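Subject: Re: [streetfood-list] stall kit for the May market - what to bring
From: Parvathi Salian
To: streetfood-list

Jagadeesh Warrier wrote:
> Can someone tell me what we need in the way of tables and cups?
> I have 2 folding tables from Orneno and no idea if that is
> enough. Also who is doing sauces. Last year we ran out by noon
> and Muthu had to go to Fumberg for more.

Jagadeesh, quick answers, am between calls.

2 tables is fine if one is for serving only. Please don't prep on it. 80 portions is the target, same as the Osman Street day, so no need to go bigger.
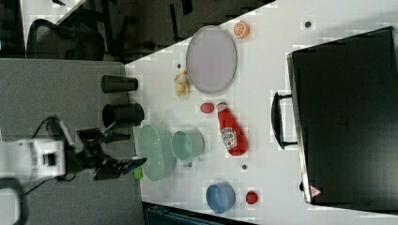

Cups first. We need 30 for chai and they have to be the heavy ones, paper went soggy last time and people complained. Dark is better, doesn't show the stains. Black ones like the two down on the gray floor by the table would do, just keep ours off the ground please!! Inspector was very clear on that. Crates under the table, cups in crates. Vasanthi has crates, ask her nicely.

Rice - Firouzeh is cooking at home and driving it over. She needs a parking spot near the gate by 10 so whoever has the cones, put them out. I beleive Muthu has the cones.

Gas is sorted. Extinguisher still isnt. Anyone?

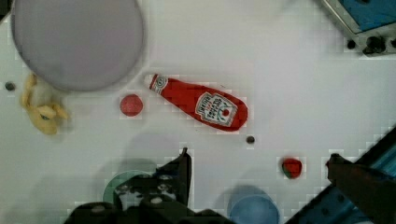
Vol. 2, No. 10
Sauces. I'll do tamarind and the green one. Ketchup has to be there for the kids, whatever Muthu says about it. A red plastic bottle with a white cap, the normal kind, everybody knows what it is and no one asks. Cap closed when you lay it down. Wasps.

Signs - same boards as last year, new prices. Vasanthi wants to repaint, fine by me but needs to be dry before they go in my car.

Money box, float, tape, trash bags, the long extension cord from Allex hall. I have the key till the end of the month.

Reply to the list not just to me, I lose things.

Parvathi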